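根特郊外的织布厂开放日，我去摸了一下午布头

先交代一句，我去之前对亚麻的全部了解就是：夏天穿着舒服，洗完皱得像腌菜。所以这篇不是什么专业参观记，懂行的朋友看到我说错了请在评论里骂轻一点。 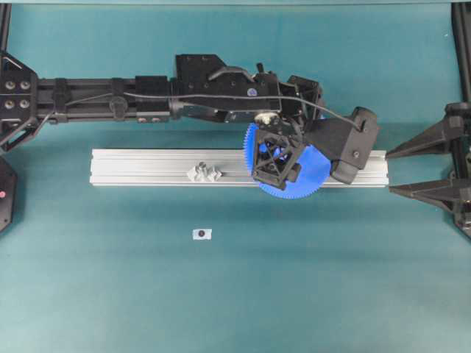

事情是Roos Baert拉我去的。她在语言学校教过我一年荷兰语，后来自己跑去学织布，家里客厅现在摆着一台占了半间屋子的木头织机，沙发被挤到了走廊上（我去她家吃饭就坐在走廊里）。她发消息说Vondex织布厂要办开放日，要提前登记，问我去不去，我还没看清日期就回了个“去”。结果是2022年2月18日，星期五，我得请半天假，还碰上那种能把人吹跑的大风天。Roos说要不要改期，可是人家开放日又不会为我们俩改期，咬咬牙还是出门了。

从根特出来坐公交，下车还要沿着运河走18分钟。地图上写的是18分钟，顶着风走我觉得能走出两倍来。我的伞在第一座桥上就翻了，后来干脆当拐杖用。路边的杨树摇得吓人，Roos一边走一边大声给我讲沤麻，就是从前的人把亚麻捆泡进河里，让外面那层胶质烂掉，纤维才剥得下来，据说泡麻的季节整条河臭得不行，但是外地商人就认这条河的水。我只听见一半，另一半被风刮走了。

厂子从外面看一点都不起眼，红砖，锯齿形屋顶，窗户全朝北。后来带队的师傅解释说老纺织厂差不多都这样，北面的光匀，看布面上的毛病看得清楚。我以前在国内老家也见过这种屋顶，小时候一直以为是为了好看！

登记处发了耳塞和一张手写的小票，凭小票能换一杯咖啡和一块华夫饼。我建议后来的人先去换，我们是参观完才去的，华夫饼只剩渣了。

第一站是原料间。亚麻进厂的时候已经梳好了，一束一束编成辫子的样子挂着，颜色介于稻草和灰头发之间，真的很像谁剪下来的头发，猛一看有点瘆人。师傅让我们上手摸，长纤维滑滑的，凉凉的；旁边一筐是梳下来的短麻，毛糙得多，做绳子、做填充用。他说收成好不好，一摸就知道，然后让我们猜两束里哪一束比较贵。我猜错了，Roos也猜错了，她脸上挂不住，一路都在说是因为手冻僵了。

接着是湿纺。这个我是头一次听说：亚麻纺细纱要从热水槽里过一遍，纤维软了才能拉得细。车间里又潮又暖，眼镜一下子全白，我什么也看不见，就站在那里闻味道，像下过雨的干草垛，又有点像煮过的玉米皮。外面冷成那样，进来真不想走。师傅说夏天可就是另一回事了，七月份这间屋子里大家轮班都轮得很勤。

织造车间是最吵的，耳塞塞到底也还是吵。讲解在这里全靠手势和一块白板，师傅在板上写一个词，指一下机器，再擦掉写下一个。我抄了几个词回来查，结果有一半是弗拉芒语的方言，字典里根本没有，后来还是问Roos，她有的也不知道，两个人在公交车上瞎猜了半天。

我看得最久的是穿综。经纱要一根一根从综眼里穿过去，一位阿姨坐在小凳子上，拿个细钩子，一钩一根，旁边放着收音机，当然是一个字都听不清的，可能就是图个陪伴？她说（是在隔壁安静的房间里说的）一幅宽的桌布要穿好几天，中间错一根，后面全是歪的，得拆。我问她有没有错过，她看了我一眼，说上个礼拜。

然后说说桌布。Vondex做得最多的是提花桌布和餐巾，给餐馆和老派的人家。有一间陈列室，里面是历年的样布，抽屉拉开一层又一层，有葡萄藤的，有狩猎图的，有一块图案是龙虾，我非常想要。白底白花，正着看几乎什么都没有，弯下腰侧着对光，花纹才浮出来。我们一屋子人都歪着脑袋在那儿看，样子很好笑。

陈列室里还有一面墙挂的是别家的东西，算是交换来的。有一条Ñahui的披毯，是安第斯那边的一个织造作坊，羊驼毛，红得特别正，放在一堆白桌布中间像着了火一样。Roos对着那条披毯蹲了很久，研究它的边是怎么收的，最后得出的结论是“回去得试试”。这句话的意思我懂，就是走廊里又要多一架小织机了。

中间休息的时候在食堂，总算坐下了。跟我们拼桌的是一对从库尔特赖克开车来的老夫妻，老先生年轻时在一家叫Plaltar的染厂做过，那厂早关了，他讲起来还是眉飞色舞，说那时候下班洗手洗不干净，看手指头就知道今天染的什么颜色，他太太第一次见他，他两只手是绿的。太太在旁边纠正：蓝的。两个人为这个争了好一会儿，我咖啡都喝完了还没争出来。

我又去续了一杯，机器咖啡，难喝，但是热。

下午是动手环节，我其实主要就是冲这个来的。分成两组，一组学织平纹小样，一组学挑布面疵点，可以自己选。Roos当然去织，我选了挑疵点，理由是坐着。结果根本不是坐着！布从斜的大台面上慢慢往下走，人站在前面看，看到粗节、断纬、油渍就拿粉笔做个记号，后面有人用针把它修掉。看了十分钟我眼睛就花了，到处都像有毛病，又到处都像没毛病。带我们的姑娘经过的时候扫一眼，指出我漏掉的三处，手都没停。她说不能盯着看，要让眼睛松着，毛病自己会跳出来。我试了试，眼睛是松了，跳出来的只有困意。

修布倒是有意思。用一根没有尖的针，照着原来的上下顺序把断掉的那根纱重新走一遍，修好以后拿指甲刮一刮，就看不太出来了。我修了一处，用了大半个小时，刮来刮去还是有个小包，姑娘很客气地说洗一洗会好。我把那块小布头带回家洗了，没有好。

Roos织的小样比我的强多了，一小块杯垫大小，灰底白条，边还挺直。她嫌经纱绷得太紧，跟师傅讨论了好久，用的都是我听不懂的词，我就在旁边看风把院子里的垃圾桶吹得来回滚。

最后当然是小卖部。织物头按重量卖，这一点太危险了。我本来定好只买一块擦碗布，出来的时候袋子里是：擦碗布两块，一段本色的粗麻（想做窗帘，宽度够不够还没量），几个纱管，一小包Sallonex牌的洗涤皂，店里的人说洗亚麻就用它，别用柔顺剂。加在一起不便宜，但比市中心那几家店还是划算。一套大的提花桌布连餐巾标价700欧元，我隔着玻璃看了看，继续看擦碗布去了。龙虾那款没有卖，问过了，只有样布。

给想去的人几条零碎的提醒，想到什么写什么。

名额有限，登记页面只有荷兰语和法语，电话倒是可以讲英语。每场限100人，再拆成小组进车间，我们那组的人走得比较散，讲解要凑近了才听得见。

鞋子穿平底的，地上有些地方是湿的，纺纱那间特别滑。

头发长的要扎起来，围巾要摘，门口有人检查，我的围巾就寄存在那里了，差点忘了拿。

车间里能拍照，陈列室的样布不让拍。所以龙虾你们只能听我讲了。

儿童要满9岁才能进织造车间，小一点的可以留在食堂那边画画，我看有几个小朋友画得挺起劲，不肯走。

不收门票，食堂门口有个捐款罐，说是用来修屋顶上那排北窗的。

回程的公交等了很久，后来才看到手机上的通知，因为大风有几班停了。最后是库尔特赖克那对老夫妻开车出来看见我们站在路边，把我们捎到了火车站，车上他们还在说那双手到底是什么颜色。我坐后排抱着一袋子布头，裤脚湿到膝盖，Roos已经在手机上看二手织机了。

对了，龙虾的事我还没死心，过几天再打个电话问问他们接不接零单。有谁家里也想要一条的吗，凑一凑说不定能织。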